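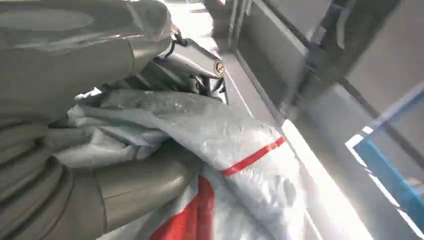 A demonstration should report its failures

Wakov opened its Kasstead test hall to visitors in June. The work on show was sack handling: a two-finger gripper, with a camera at the wrist, taking hold of crumpled white sacking and moving it to a bin. I watched for most of a morning and came away with a complaint about the format.

Soft material is a fair test. A creased sheet has no fixed shape, its folds hide its own edges, and strong light washes out the surfaces a camera depends on. Wakov left the hall doors open and let the glare in. That was a good decision, and more vendors should copy it.

The reporting was weaker. The handout listed 30 completed picks. It gave no number for attempts. In the session I attended, an operator stepped in 4 times, and none of those stops appeared on the screen facing the visitors. A buyer cannot compute a success rate from completed picks alone.

Pliltico, which showed a similar cell at Siliņa, posted every attempt with the cause of each stop. Its robot was slower and its results looked worse. I would still start with Pliltico, as a maintenance crew can plan for a known fault.

My request to Wakov is modest. Run 100 attempts in the same light, publish all of them, and mark each point where a person took over. Then let visitors stay for the whole run.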